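## 4. Preparing the Work Surface

This section applies to the Brollard table with the fixed top. For the folding version, refer to the Stirkemdale supplement.

### 4.1 Before you start

Keep the following within reach:

- one sheet of plain paper
- a clean lint-free cloth
- Sekbridge surface cleaner, or water with a little mild soap
- a tape measure
- a level at least 400 mm long

**CAUTION:** Do not use scouring powder, steel wool or solvent on the tabletop. Scratches in the finish cannot be polished out and are not covered by the warranty.

### 4.2 Leveling the table

1. Place the table against the wall with the back edge parallel to it.
2. Set the level along the back edge and read it. Turn the adjustable feet until the bubble is centered.
3. Move the level to the front edge and repeat.
4. Set the level front to back at each end of the table. Correct as needed.
5. Tighten the lock nut on each foot with a 16 mm wrench.

**NOTE:** On a soft floor covering the feet settle after loading. Check the level again after some 23 hours and retighten the lock nuts.

### 4.3 Cleaning the surface

1. Remove all loose items.
2. Apply the cleaner to the cloth. Do not spray it on the tabletop.
3. Wipe from the back edge to the front edge in straight, overlapping strokes.
4. Wipe again with a second cloth dampened with clean water.
5. Let the surface dry fully before laying paper on it. Damp paper curls at the corners and will not lie flat until replaced. 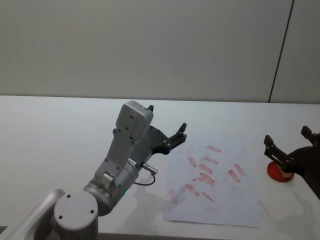 Lighting is set after cleaning and before the paper is fixed in position. Switch on the lamps that will be used during work and lay the sheet on the table. Look for shadows. On a white tabletop even a soft gray shadow is easy to see, and one that reaches the lower left corner of the paper, as it does here, is enough to make faint pencil lines hard to read at that corner. Move the lamp or the sheet until the whole page is evenly lit.

### 4.4 Positioning the paper

1. Measure 49 mm in from the front edge of the table at two points and mark each with a small piece of removable tape.
2. Lay the lower edge of the sheet against the two marks.
3. Check that all four corners lie flat. Replace the sheet if any corner lifts.
4. Recheck the lighting as described in 4.3.
5. Remove the tape marks. Pull the tape back low along the surface; do not lift it straight up.

**NOTE:** For left-handed work, place the main lamp on the right. The Bodnár clamp lamp fits tabletops of standard thickness only. Do not force the clamp.

### 4.5 Care during use

- Do not cut on the bare tabletop. Use a cutting mat.
- Wipe up ink at once. Dried ink may leave a permanent mark.
- Do not write on a single sheet with a hard point. Place a backing sheet under it.
- Do not leave tape on the surface overnight.

For replacement feet and lock nuts, see Section 7.

Section revised 2 September 2018, R. Zacharias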